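4.3 False stops on textured pavement

The most common failure in the Mornimgate runs was a stop with nothing in the way. The delivery robot would slow down on an open stretch of sidewalk, come to a halt, and wait for the obstacle to clear. When it did not clear, the planner timed out and called the remote operator. We had expected trouble near parked bicycles and doorways. Most of these stops happened on bare paving.

We first blamed the stereo matcher and spent most of October tuning it. The number of false points went down, but the stops continued. Jarosław Górecki then replayed the logged runs with the ground segmentation output turned on and found that small patches of pavement were changing class from "walkable" to "low object" as the robot came near them. A patch that was fine at long range would flip at close range, stay flipped for several frames, and be written into the cost map. Once it was there, the map held it for 33 frames even if the segmentation had recovered. 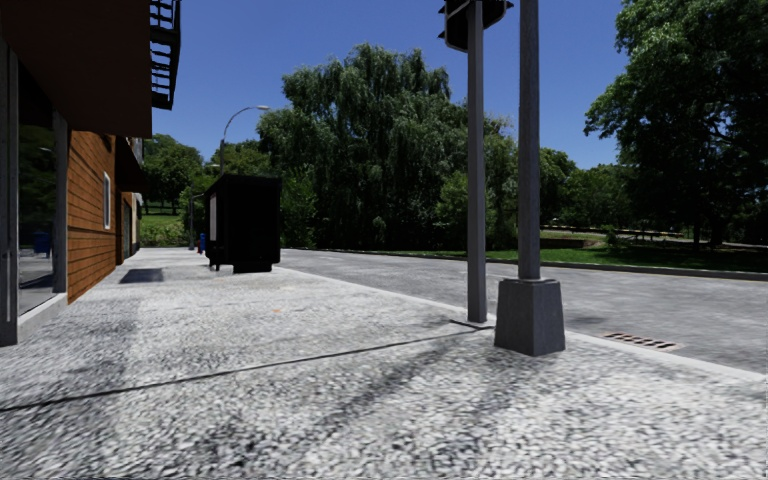
Figure 7. Sidewalk section used for the replay tests in the Misura simulator.

The flips depended on how the surface texture was drawn at different distances. Our segmentation network was trained on street data in which paving is mostly smooth, with little contrast inside a single slab. In the simulator section in Figure 7 the paving is speckled in black and white, and the grain is large and a little streaked near the viewpoint but finer and paler farther off. The network handled the far part well. Close up, it took the dark grains as the edges of small objects, and it did so more often where shadow bands crossed the speckle. The thin seam running diagonally over the walkway caused a second, smaller group of errors. The poles and the bus shelter were labeled correctly in every replay.

To separate texture from shadow, we ran 1000 replays with the original surface and the same number with a flat gray one, keeping the route and the lighting fixed. On the flat surface the robot stopped falsely in 25 runs, all of them at shadow edges. On the original surface it stopped in 412.

Two changes were made. The hold time in the cost map was cut for any cell whose class had changed within the last second, and the network was retrained with random speckle added to the ground class. We did not lower the obstacle threshold itself. Elżbieta Wróbel tested that option early on, and the robot drove over a low curb stone it should have avoided. The threshold has been locked in the Aretik configuration file after that test, and changing it now requires a second sign-off.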